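Folding and Putting Away: Your Questions

I've been writing about laundry on this site for long enough that the same questions keep landing in my inbox, so I've put my answers in one place. I'm not a professional anything. I just do a lot of washing and I've got strong feelings about shelves.

Why do you fold everything lengthwise first?

Habit, to begin with, and then I noticed how much easier the second half of the job gets. Once you've got a long strip you only have one direction left to think about, and you can go in halves or thirds depending on how deep your drawer is. It works for trousers, most tops, towels, even pillowcases. If I start by folding top to bottom I always end up with a fat lump at one end and sleeves poking out of the side.

How do I get the strip straight?

Take hold of both ends and give it a gentle pull, then let it settle flat on the table before you do anything else. You don't need to yank it! Thin jersey especially will go wavy along the edge if you stretch it hard. Then I run the side of my hand along the crease, from the middle outwards, and leave it at that. 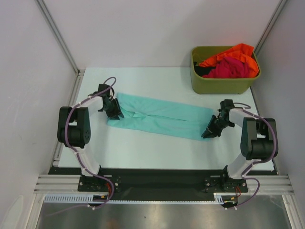 The ends are where it goes wrong for most people, me included. You get a little ruck in one corner, you ignore it, and by the time you've folded over it twice it's a proper crease that'll still be there when you put the thing on. Lift the corner, shake it, lay it down again. It takes 2 seconds and saves you getting the iron out.

Do I need a table? I've always used the bed.

Use the bed if it's what you've got, plenty of folding gets done on mine. But a hard, flat surface makes a real difference with soft fabrics, and your back will be happier too. I like a plain pale top with nothing else on it, although that does mean moving the post, the fruit bowl and usually a cat.

What do you keep the unfolded stuff in?

A plastic bin, in the far corner of the table where I can reach it but won't knock it with my elbow. I've been through wicker (snags), canvas (slumps over the moment you take anything out) and one of those collapsible ones from Bitinia, which collapsed. Stiff plastic sides are the best I've found. I don't mind a garment hanging over the rim either - it gives you something to grab next.

Should I sort by colour before folding?

Before washing, yes. Before folding, I don't bother. Brights and darks can sit in a heap together perfectly well once they're clean and dry, and I'd sooner sort by where things are going. Everything for one drawer, then everything for the next. If you've got children, sort by child or you'll be playing guess the leggings until bedtime.

Trousers or shirts first?

Whatever's on top. I used to be very strict and do all the trousers together, and all it did was make me rummage.

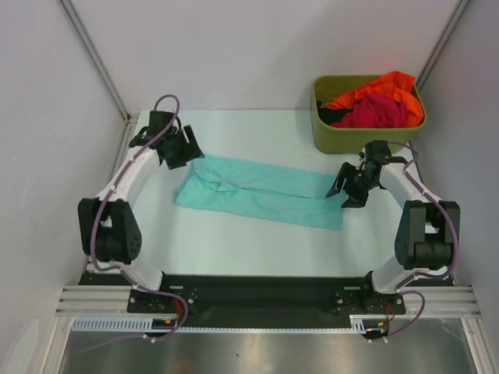 The one exception I make is for anything that creases if you look at it. Linen, viscose, that crinkly cotton that's supposed to be crinkly but somehow looks wrong after a night in a heap. Those get pulled out and done straight away, and the socks can wait until I'm in front of the telly.

How long does a load take you?

Some 30 minutes for a full family wash, with a cup of tea in the middle. A reader wrote in May to say she'd got hers down to ten, and I take my hat off to her, but I've stopped racing. I fold worse when I hurry and then I have to do half of it again.

Do folding boards work?

They do, if you want every T-shirt exactly the same size. I had the Carberg one and used it happily for a month or so, then it went behind the wardrobe. It was a bit wide for my drawers. If yours are shallow, measure them before you buy one.

Stacked flat or stood up on edge?

On edge for drawers, flat for shelves. Standing them up only works if the drawer is reasonably full, otherwise they all flop over when you open it. A shoebox at the back will take up the slack until the rest of the wash is done.

What about fitted sheets?

I get asked this more than anything else, so it's got its own page now. Short version: tuck the corners into each other, fold it into a rectangle of sorts and put it at the bottom of the pile.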